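Staging fees. Can we talk about staging fees.

My sister-in-law sold a two bedroom in Galtow last spring and the stager's invoice came to more than the new roof vents. For what? A rented couch nobody could sit on, six fake lemons, a throw blanket folded at an angle. The couch went back on a truck the day after closing. She's still paying off the card.

I sold houses for a while, so I get the argument. Empty rooms look small, buyers can't picture a bed. Fine. Put a bed in. What I'm against is the thing it has become, where a perfectly decent home on Trulcombe can't be listed until every trace of the people who live there is boxed up in a storage unit at 90 bucks a month. Family pictures, gone. Fridge magnets, gone. Willy Dekker, who trained me, used to say leave the cookbooks out, people like cooks. Now the cookbooks get turned spine-in so the colors don't clash. Spine-in! You can't even find the chili recipe.

And it isn't free for buyers either. The seller adds it to the price, or tries to. Then the buyer walks in with the keys and the dining room that held a table for eight holds a table for eight if no one needs to pull out a chair. Stagers use small furniture. Smaller bed, skinny sofa. Eduardo Dagdag bought a place listed at 611 thousand and his own queen bed blocks the closet door. He measured nothing, ok, that's on him. But he was supposed to be fooled and he was.

I'd like to see a line in the listing. "Staged." One word. Photo edits get a label in a lot of listings already, when somebody drops in a digital sofa, and I dont see why a truckload of rented stuff gets a pass.
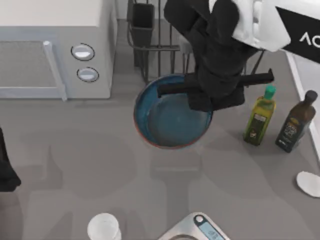
**Filed under:** Selling / Opinion

Pei-shan Ng wrote in after my last column to say her buyers expect it and a lived-in house sits. Maybe so in her price range. In mine, the ones that sat were the ones priced wrong, staged or not, and the agent always wanted to try more pillows before trying a lower number. Pillows are easier to bring up with a seller. I did it myself, more then once.

So if you're listing this fall: clean it, really clean it, the oven too. Fix the drip. Move out the extra chair you trip over. Paint the hallway if it's beat up. Then leave your books alone and ask your agent who is paying for the lemons.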